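Subject: Re: Open afternoon at Pikon, June

> Can anyone who went to the Pikon open afternoon say what was running?
> We may send 14 students from Kennedy in the fall.

I was there from two o'clock. The two-arm bench was the main thing to see – desk items on a wooden table, scissors, paper notes, a mesh organizer. Groups were let in for 30 minutes each, and the staff took questions the whole time. 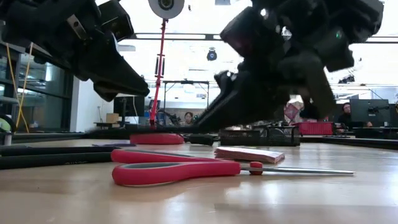

Dotitz wrote back to me off list that the scissors were the part worth asking about, as thin metal lying flat on a table is hard for two fingers to pick up. Their own group plans to ask for a longer slot next time.

For Kennedy I would book two slots and split the students. Sign up at the front desk, room 29.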